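Ralley Robotics Club forum > Student projects > Cloth folding

Last updated: 18/09/2025

Print this page | E-mail this page

Folding task, second fold is always crooked

horkix_team
Hello all. Our school group prepares the folding task for the November meeting. The first fold is good, but at the second one the corner slides and the triangle becomes long on one side. We have recorded 81 attempts by hand guiding. Should we record more, or change something first?

dmillus
More. 81 is nothing for cloth. Our group had 530 before it behaved.

Rosalind Obi
I don't agree with Millus. If your 81 attempts all begin with the cloth in the same place, another few hundred will teach the same mistake. Move the cloth a bit each time, turn it too. We stopped at 102 and were happy with the result.

dmillus
Happy on your own cloth, yes. Try it with a towel.

Rosalind Obi
The task sheet doesn't say towel!

hinrichs_b
Which speed do you use when closing the fingers? We had the same sliding and it was only this.

horkix_team
Thank you for the answers. Speed is the standard one, we did not touch it. Today we worked only on the corner. My colleague wants to press the tip down before the grip, I prefer to come from the side, and we could not agree, so we will test both.

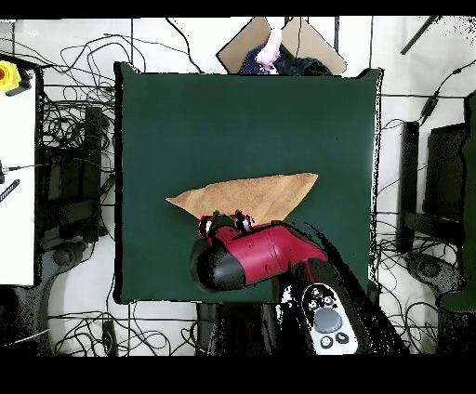

The problem with pressing is that the cloth makes a small wave in front of the fingers, and then the grip takes two layers or none. From the side it takes one layer more often, but the approach is slower and the pupils lose patience. Rosalind, did you keep the failed attempts in your set, or did you delete them?

Rosalind Obi
Deleted the ones where the grip missed. Kept the ones where we missed and then corrected, those are useful.

dmillus
I would keep them all and mark them. Deleting is how you end up with a set that looks nice and cannot recover.

hinrichs_b
Please try half speed before you delete anything.

Related topics
Where to buy a mat that does not slide
Marking failed attempts: one list for all groups?
November meeting, table plan
Attempt 569 and still no sleeve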